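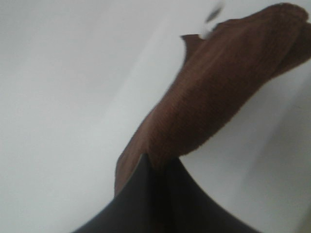
Heinonen opens public sauna and bath house in Noltovbridge

Noltovbridge, March. The bath company Heinonen will open its second public sauna this month, in the old rope store by the river in Noltovbridge. The house has two saunas, one cold pool and a rest room with a view to the water. It can receive 90 guests at the same time.

The building stood without use for 12 years. Heinonen rented it from the town and made the renovation together with the architecture office Astine. The brick walls and the roof beams are kept as they were. The floors, the pipes and the ventilation are new.

"In Noltovbridge people have asked for a bath house for a long time," says Liya Belay, managing director of Heinonen. "We wanted to make a place where you can come after work, stay one hour or stay the whole evening, and where the price is not a reason to stay at home."

The larger sauna is heated with wood and is meant for quiet visits. In the smaller one talking is welcome, and the staff will pour water on the stones every half hour. Towels are included in the ticket. Guests may also bring their own.

The small café Vukia, known from the market hall, will serve soup, rye bread and cold drinks on the ground floor. The café is open also to people who do not visit the sauna.

Before the opening, Heinonen invites residents to a free trial evening. There are 200 places, and they can be reserved at the desk of the bath house from 10 a.m. to 6 p.m. Children under 12 are welcome together with an adult.

Journalists who wish to visit the house before the opening are asked to contact the Heinonen press office.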